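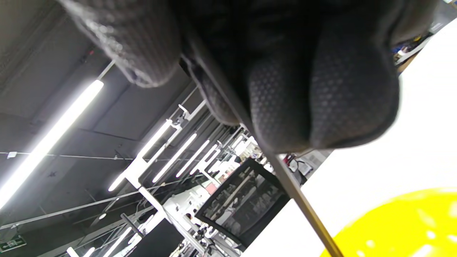
A gloved hand and a thin metal rod.

Ziad Nasrallah did not believe in water diviners, and he had driven 200 kilometres to say so in person.

The property was called Nimri. The dam had dropped to a skin of brown by June, and his sister had already paid the man, a Mr Fulard, 300 dollars up front. Cash, naturally.

"He found the bore at Jasum," she said.

"Somebody found the bore at Jasum. He was standing nearest."

Fulard walked the bottom paddock with his eyes half shut. Near the fence he stopped, grunted and scratched a cross in the dirt with his boot.

"Twenty metres," he said. "Sweet water."

"And if it's dry?"

"Then you've drilled it crooked."

Ziad laughed out loud. His sister didn't. She was looking at the cross the way their mother used to look at lottery tickets, and he worked out what a drilling rig would cost to bring over from Mitik, and how much of it she'd want to borrow from him.

"Ask him to do it again," he said. "Blindfolded."

Fulard was already at his ute, looking for his keys. He patted one pocket, then the other, then got down on his knees in the grass.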